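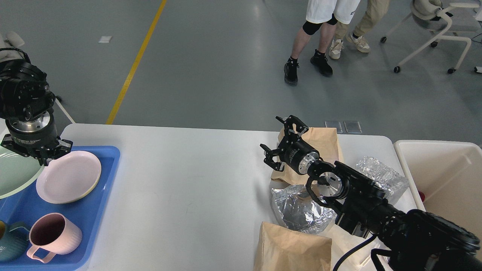

Pink plate, pink mug, blue tray. One foil parcel is in front of the standing paper bag, another farther right.

Print this article
E-mail this to a friend

The picnic that never leaves the house

I own one good dinner service and I hardly ever use it. The things I reach for are the coloured ones, the pinks and greens and teals that live on a tray by the back door, and I've been building up to writing about them for ages (my editor will confirm this, wearily).

It started when we moved to Dridton. The kitchen in the new place was going to be ready in November and wasn't, so for the best part of that winter we ate food that came home in a brown paper bag, wrapped in foil, and we ate it off whatever was in the one box I'd managed to find. The box turned out to hold the picnic things. Four plates, a few mugs, no two the same colour, all bought for a seaside week in Cillitz when it rained from the minute we parked. I'd nearly given the lot away before the move!

Well, I can't tell you how much nicer a warm flatbread looks on a pale pink plate than it does in its wrapper. I'd always been a straight-from-the-foil person. You peel back a corner, you burn your thumb, you lean over the sink, and supper's done in the time it takes the kettle to boil. Put the same flatbread on a plate with a bit of a rim and suddenly you're sitting down, and somebody's asking whether there's any chilli sauce left.

The tray came later and it's the bit I'd fight for. I'd been ferrying everything through by hand, mug by mug, until my brother-in-law Lyle Delacroix came to stay and watched me make the trip 3 times in one evening. He used to carry plates for a living, in a hotel, and he has views. A tray wants sides, he told me, high enough to stop a mug sliding but low enough to get your fingers round a plate. It wants to be one flat colour so you can spot a stray fork. And you load it the way you'll unload it, so plates lie flat with room between them, and mugs go along the near edge where you can grab them.

I bought a blue one, very bright, from Movura on the high street, and I felt a bit silly carrying it home. It's plastic, it rinses off under the tap, and it has outlasted two of the posh wooden ones I was given as presents. Those went wavy at the corners. I do miss the look of them, I'll admit.

Ribbed mugs are the other thing I've come round to. I used to think the ridges were only there to collect tea stains, and they do collect them a bit if you're lazy with the brush (I am). But they're lovely to hold when your hands are cold, and they don't slip about when they're soapy. Mine don't match the plates and I've stopped trying. A pink mug beside a mint green plate is cheering at half past seven in the morning in a way that plain white just isn't, or not for me.

As for the table, ours is white, and I'd recommend it to anyone with coloured crockery. We had a dark one at the old house, and every plate looked as if it had been left there by mistake. On white you hardly need anything else. No cloth, no runner, no little vase that has to be moved before anyone can reach the butter.

Now, foil. Leave it on until everybody is in their chair. I know it's tempting to unwrap everything at once and lay it out beautifully, but it goes cold while people are hunting for their glasses. Set the parcels down as they are, keep the bag standing close by for the rubbish, and let people open their own. Morgan, who is 8 and ours, regards this as the best part of the meal and will not be helped.

We've had the proper kitchen for ages now, with an oven and everything, and we still do a tray supper most weeks. The good dinner service is in the cupboard over the fridge. I got it down at Christmas, and we had to wash the dust off it first, and then Morgan asked for the green plate.

Print this article
E-mail this to a friend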